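Manipulation Lab, handout for unit 4: comparing grippers (and the controllers that drive them)

Okay, so last time we got as far as the reach tests and then ran out of the hour while I was still drawing friction cones on the board. Sorry about that! We're picking up with the part everyone asks about in office hours, which is how you compare two grippers fairly when they're bolted to different arms, run by different code and tuned by people who each secretly want their own to win.

We've got two setups in this course. Setup one uses the Hellholm controller, and setup two uses Slanina. Both talk to the same simulated two-armed robot, and both can close a two-fingered gripper on command. After that they part ways. Hellholm lets you ask for a closing force and then figures out the finger motion for you. Slanina wants a finger position, and if you ask for a position that's inside a solid handle, well, it'll try to get there. You can do good work with either one (I go back and forth on which I like), but you can't run the same script on both and call the difference a gripper result. Half the lab reports I read in June did exactly that.

Your task is opening a cabinet door and keeping hold of it. I picked doors on purpose. Picking up a block tells you whether the fingers close. A door makes the hand travel along an arc while it's closed, so the wrist has to turn with the handle, and any slop between the fingers and the handle shows up as the door swings. I love this task and I'll defend it to anyone.

When you look at a run, look at where the fingers meet the handle first, and only then at the numbers. A log can say "grasp closed" while the fingers are hooked over a corner.

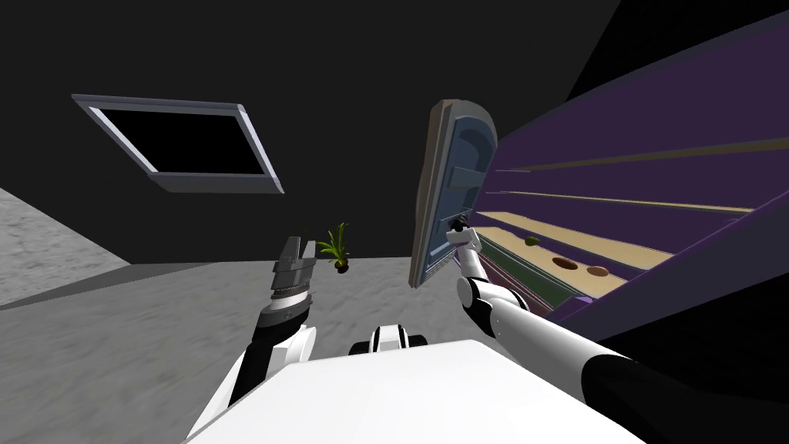 Fig. 4.1. Door task in simulation, right gripper on the handle, left arm raised.

Notice how far the right arm has to stretch from the body to get to that handle. With the arm that extended, small changes at the shoulder turn into big changes at the fingertips, and a controller that felt lovely on the bench can start to feel twitchy. Notice too that the door is open toward the robot, so your planner has to treat it as an obstacle as well as the thing you're holding. Please check your collision settings before you blame the gripper!

And keep an eye on the idle arm. Slanina holds it wherever your script last left it. Hellholm will drift it toward a rest pose unless you turn that off (the setting is called idle_return, and yes, I forget it too). If one team's left arm is moving during the pull and the other's isn't, the two sets of runs don't match, and we'd be comparing apples and oranges.

How many runs? I'd like 100 per controller. Esko Heinonen ran the pilot for this unit and got through 369 attempts over both controllers before he was happy with the settings, and he threw out 97 early ones where the hinge friction was wrong. Of the 272 he kept, he logged every one the same way, and that's the format I want from you: start pose, commanded force or position, how far the door swung, and whether the fingers were still on the handle at the end. Four columns. Don't get fancy.

A word on cameras. Some of you will use a view that rides along with the robot, and it can tilt pretty hard. Fine by me, but use the same one for both controllers, and pull the door angle from the joint reading. Don't eyeball it off the picture. A tilted view makes a half-open door look like almost anything.

If you finish early, try swapping in the Astard finger pads. They're softer, and on the door task I'd expect more give at the start of the pull, though I haven't run enough of them to promise you that. Change the pads and nothing else. Save the config file with your name on it, because I've lost track of three of them already.

Write-up is two pages, plots included. Put one failed run in there and tell me what you think went wrong, even if you're guessing. Next unit we move on to drawers, so read the section on sliding joints before you come in.

Ritness Manipulation Lab | Course handouts | Questions: ask at office hours | Back to top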